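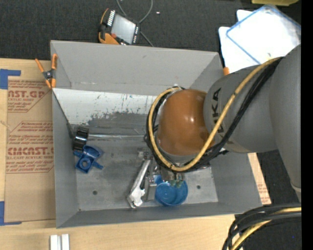 Grey metal bin on the tabletop, with a blue plastic cup and a few other odds and ends in the bottom.

How to sort a bin of odds and ends (and enjoy it)

Posted by Raíssa Araújo, Tuesday, August 30, 2022

I love a big open metal bin. You can drop anything in it, you can hose it out, and a few more scratches on the floor of it make no difference at all. The one in the photo has the scuffs and stains I look for in a good bin! The trouble is that whatever goes in tends to stay in, and six months later you've got a cup, some bits of blue plastic, a shiny black thing and no idea where half of it belongs.

So, sorting. I do mine a couple of times a year, usually in April and again when the weather starts to warm up, and it's become one of my favourite small jobs. Allow an hour for a full bin. A bin with only a handful of things in it might take you ten minutes, and you should still do it.

What you'll need

A table you can walk around, or at least reach from two sides
An old towel or sheet
Four containers of any sort (ice cream tubs are perfect)
Masking tape and a marker
A damp cloth and a dry one
A pair of light gloves if there's any chance of sharp metal

Step 1. Get the bin up off the floor

Put it on the table. I sorted on my knees in the garage for years and I can't believe how long it took me to change. If the tabletop is timber and you care about it, spread the towel first and lift the bin on with both hands, as metal corners will leave a mark. Turn it so the lowest side faces you.

Step 2. Look before you reach

Have a proper look from above. Long things lying across other things come out first, then anything that rolls, then whatever is left. Thin clear or shiny strips are the ones to watch for - they vanish against a scratched metal floor, and you'll only find them with the side of your hand. A torch held low along one wall picks them up beautifully.

Please don't tip the whole lot out. I know it's tempting! Small parts go straight off the edge of the table and under the freezer.

Step 3. Take out one thing at a time and name it

Say what it is out loud if you like, I always do. "Cup." "Bracket." "Lid of something." If you can name it within a few seconds, it goes on the towel to your left. If you can't, it goes to your right. Weidong Jiang taught me this when we were clearing out the back room at Livport, where we had 29 tubs to get through in a weekend, and it is so much faster than trying to decide where each thing lives as you pick it up.

Step 4. Label your four tubs

Mine say:

HOUSE - cups, lids, pegs, anything that wandered out of the kitchen or laundry
PARTS - pieces that clearly belong to something bigger
METAL - rods, brackets, offcuts
MYSTERY - you know the ones

Now go through the left-hand pile and drop everything into the first three. Cups are handy here, by the way. Wash one, stand it in the PARTS tub and use it for the tiny screws.

Step 5. Have a go at the mystery pile

This is the fun bit. Pick up each piece and look for where it would join on to something. A ring or round hole usually means a rod, hose or pole went through it. Arms sticking out on both sides often mean it clipped or hooked on somewhere. Moulded plastic sometimes has a part number on the underside, so tilt it to the light and search for that online. I once tracked down a little grey elbow this way and found it was from our old Benine clothes airer, which had been leaning on a wall with one wobbly leg for ages. Fixed it that afternoon!

Anything you still can't place goes in the MYSTERY tub with the month written on the tape. If nothing has claimed it by the next sort, let it go. Scrap metal to the scrap place, plastic wherever your council tells you.

Step 6. Wipe out the bin

Damp cloth, then dry cloth, straight away. Do the corners where the walls meet the floor, as grit loves it there. Old stains won't shift and I wouldn't bother scrubbing them. If you find actual rust, rub it back with fine steel wool and wipe on the thinnest smear of oil you can manage.

Step 7. Decide what's allowed back in

The bin works best with a loose rule. Ours is "only things bigger than a fist", and small stuff goes in the tubs on the shelf above it. Yours could be garden gear only, or things waiting to be mended. Write it on tape and stick it to the outside where everyone can see it.

A few extras

Kids are brilliant at Step 3. Give them the towel and let them do the naming.

If you have more than one bin, finish the first before you open the second. I've mixed two together and it was a long evening.

Clear tubs cost a bit more than opaque ones but I'd get them again in a heartbeat - mine are around 40 cents each from the bulk shop when they have them in.

Next month: jars, and what to do with lids that fit nothing.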